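Murthorpe 社区学习中心
家务基础课程讲义
第四讲：衣物的折叠与收放
2022年8月27日，星期六

先说明一下这一讲的范围。上一讲我们学习了洗涤标志和晾晒，今天从衣服收下来以后开始，一直到放进抽屉为止。熨烫放在下一讲，所以今天的练习都用不需要熨的衣服，主要是棉质的T恤、短裤和薄的运动衣。衬衫和西裤请先不要带来。

中文里“叠”和“折”两个动词常常可以互换，但是在本讲义里我把它们分开使用。“折”表示一次动作，例如“把左边向中间折”；“叠”表示整个过程，例如“叠好一件衣服”。这样写，做笔记的时候比较清楚。我自己学中文的时候，在这两个字上花了不少时间。

一、台面

叠衣服需要一个平的、比衣服宽的地方。床可以用，但是床垫软，手一按衣服就陷下去，折线不容易直。光滑的桌面很平，可是薄的衣服会滑动，折第二下的时候第一下已经走了位置。我比较喜欢铺了布的桌子：布有一点摩擦力，衣服放下去就留在那里。如果家里只有光滑的桌子，可以铺一条旧床单，四边拉平，用夹子固定在桌沿。毛巾不太合适，因为毛圈会让小的衣服站不平。

台面的颜色也值得考虑。灰色或者米色的底，深色和浅色的衣服放上去都看得清楚，线头和绒毛也容易发现。白色衣服放在白色床单上，边缘常常看错。

台面的高度，以站着时手肘略高于桌面为好。坐着叠也可以，只是手臂伸不远，大件的衣服要转几次方向。

二、叠以前的检查

从衣篮里拿出来的衣服，请不要马上折。先做下面几件事，顺序可以自己调整。

摸一摸厚的地方：腰头、袋底、缝份、领口。这些地方干得最慢。布面已经干了，腰头里面可能还是潮的，这样收进抽屉，几天以后就有气味。手背比手心敏感，检查潮气请用手背。

翻口袋。纸巾、硬币、票据，每个班都有人找到过。

翻正面。很多人为了保护颜色，洗的时候把衣服翻到里面，收的时候忘记翻回来。双色的衣服更要注意，里布和外面的颜色不同，团在一起时很难判断哪一面朝外。最可靠的办法是找缝线：里面看得见缝份和锁边，外面一般只看得见平的线迹。也可以找洗涤标签，它多数缝在里面。

抖一下。两只手捏住肩部或者腰部，向下抖一次或两次，力量不要太大。抖完以后再放到桌面上。

三、短裤

短裤形状简单，适合作为第一个练习。下面是我们在课上使用的方法，叫作“对折三步”。

第一步，把短裤正面朝上平放，腰头朝远的方向，裤脚朝自己。用手掌从中间向两边推平。有松紧带的腰头会自己收缩，请不要用力拉开它，顺着它的自然宽度就可以。

第二步，左右对折，让两条裤腿重叠。裤裆的地方会突出一个小三角，把它向里折，整件就接近长方形。如果裤子侧面有条纹，对折以后条纹应该在外侧，并且是直的。条纹歪了，说明折线也歪了，这时最好打开重新折。

第三步，从裤脚向腰头折一次。薄的运动短裤可以再折一次，厚的就停在这里。
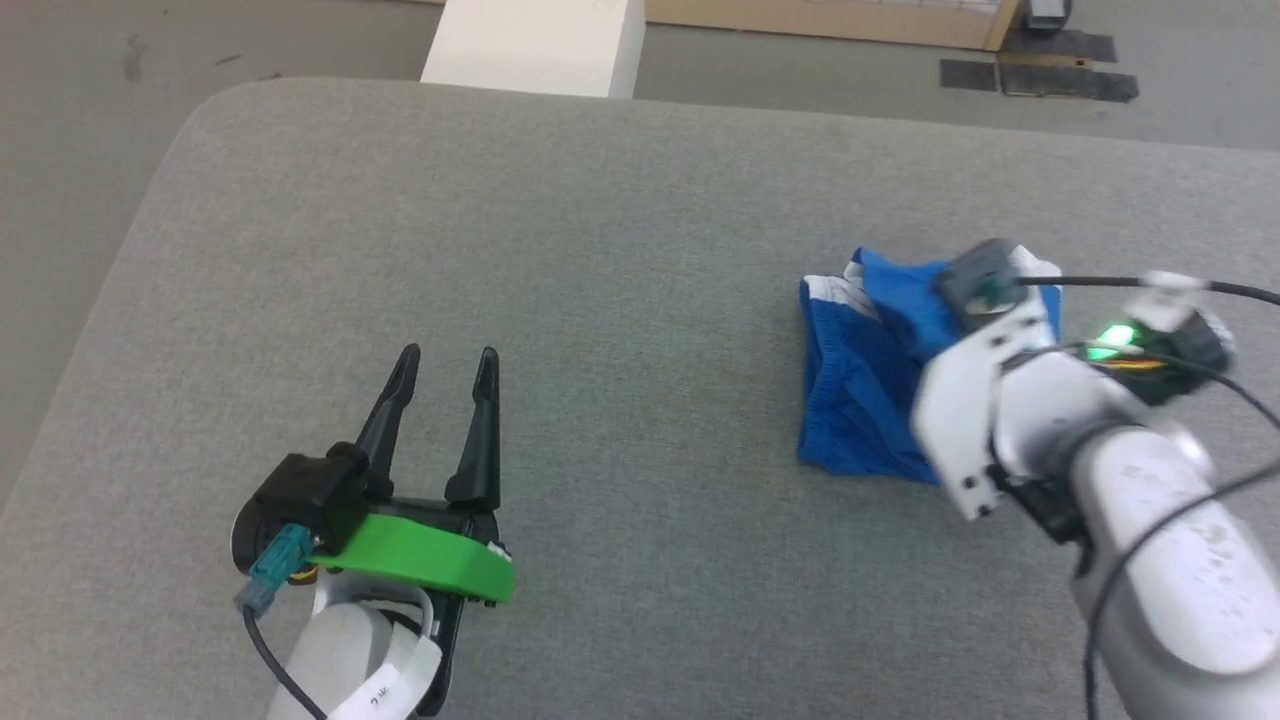 初学者最常见的问题，是折完以后用手去拍。拍会把空气打出来，但是里面的皱纹也被固定住了。请改用手掌慢慢压，从折线那一侧向开口那一侧移动。如果压完以后下缘仍然有鼓起的地方，多数情况是第二步没有推平，回到第二步就能解决。

另外一个问题是腰头露出来。有些短裤的腰头和裤身颜色不同，放在抽屉里露出一条，看起来有些乱，不过我认为这一点不必太严格。露出来反而方便找：我在 Botadville 上课的时候，有一位学员故意把腰头留在外面，这样不用翻动就知道是哪一条。如果希望整齐，最后一次折叠时把腰头包在里面即可。

练习一：用自己带来的短裤，按三步叠好，打开，再叠。第二次请把裤子转九十度，从侧面开始，比较一下哪一个方向你的手更舒服。左手习惯的学员可以把所有的“左”读成“右”。

四、T恤

T恤的难处在袖子。先讲普通的叠法。

T恤背面朝上，领口朝远的方向。在领口两侧各想象一条竖线，一直到下摆。这两条竖线之间的宽度，就是叠好以后的宽度，所以开始以前请先看一看抽屉有多宽。右边沿竖线向中间折，袖子再向外翻回来，使它和折线平行。左边也一样。然后下摆向领口折，薄的折两次，厚的折一次。翻过来，正面朝上。

领口应该是完整的圆形，两边高低一样。领口不平的话，问题通常在肩膀：一边折得多，一边折得少。

另外有一种快的叠法，很多人在网上看过视频。它要求一只手捏住肩线中间的一点，另一只手捏住同一条竖线上、胸部高度的一点，然后肩上的手越过去，捏住下摆，提起来，抖开，放下。这个方法速度很快，可是对捏的位置要求很高。捏的位置错了一点，衣服提起来就会扭转，里外两层分开，一部分垂得很低。所以我建议先把普通的方法练熟。

关于“捏”，需要多讲几句。捏衣服的时候，拇指和食指应该夹住两层布，前片和后片一起。只夹住一层，另一层就会落下去。最好夹在有缝线的地方，例如袖口、下摆或者侧缝，缝线处比较硬，不容易从手指之间滑走，而且也不容易把布拉变形。请避免夹领口的罗纹，时间久了领口会变松。

提起来的高度也要控制。只要衣服离开台面就够了，提得太高，下摆会摆动，还可能碰到地板。台面小的时候，请先把衣服的大部分收到桌子上，再提起一个角来调整。

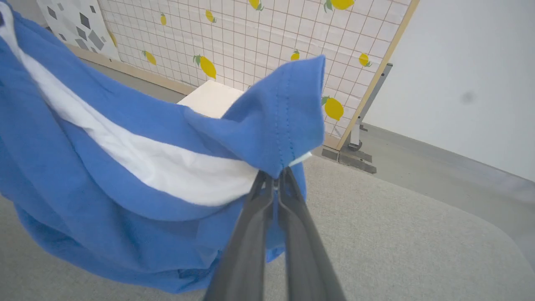
如果一件T恤有里外两种颜色，或者有拼接的宽条，折叠的时候可以利用颜色作为参考线。宽条的边缘就是现成的直线，让折线和它平行，比用眼睛估计要准确。斜的宽条不能这样用，这时候请回到侧缝，以侧缝为准。

练习二：两个人一组。一个人闭上眼睛，只用手指找出T恤的四个位置：左肩缝、右肩缝、左侧缝的下端、右侧缝的下端。另一个人检查。找到以后，睁开眼睛叠一次。这个练习看起来有点奇怪，但是以后你一边看着孩子一边叠衣服时，手会知道应该去哪里。

五、收放

叠好的衣服有平放和竖放两种方式。

平放就是一件压一件。优点是稳，适合毛衣和厚的卫衣。缺点是拿下面的一件时，上面的都会动。一叠不要太高，抽屉关上时最上面一件应该碰不到上板。

竖放是把叠好的衣服立起来，像书一样从前向后排。要能竖放，衣服必须叠得比较紧，自己可以站住。检查方法很简单：叠好以后立在桌面上，把手拿开。倒下来的，再多折一次试试。抽屉没有装满时，后面可以放一个盒子，挡住衣服不让它们倒。盒子不需要买新的，鞋盒或者食品的纸盒都可以用，只要里面干净、没有气味。

放在地板上的收纳盒，底部请垫一层纸，并且离外墙远一些。南方潮湿的季节，每个月打开一次，让空气进去。

同一类的衣服放在一起，颜色从浅到深排列，这是一般的建议。我个人按照使用的次数来放，常穿的在前面。两种办法都可以，但是全家人最好使用同一种，否则每一次洗衣以后都要问别人。

六、词语表

腰头：裤子或裙子最上面的一圈，里面常有松紧带。
下摆：上衣最下面的边缘。
侧缝：前片和后片在身体两侧缝合的线。
缝份：缝线以外、留在里面的布边。
锁边：为了防止布边散开而做的密线。
罗纹：有弹性的针织组织，常用于领口和袖口。
拼接：用不同颜色或不同材料的布缝成一件。

其中“缝份”和“缝分”两种写法都会遇到，意思相同。

七、回家作业

请在下一次上课以前，整理一个抽屉。只整理一个，不要整理整个柜子。把抽屉里的东西全部拿出来，放在台面上，按照今天的方法叠好，再放回去。过一个星期，打开看一看哪些衣服已经倒了或者散了，写下它们的种类和你使用的叠法。写几行就够，可以用母语写，关键的词请用中文。

不能确定怎么叠的衣服，例如连帽的上衣、带子很多的围裙、有弹性的床单，请带到课上来。连帽上衣我们会在下一讲开始时先讲，然后再讲熨烫。

下一讲需要准备：一件棉布衬衫，一条干净的薄布，一个喷水瓶。熨斗由中心提供，一共9个，请提前到教室，两个人共用一个。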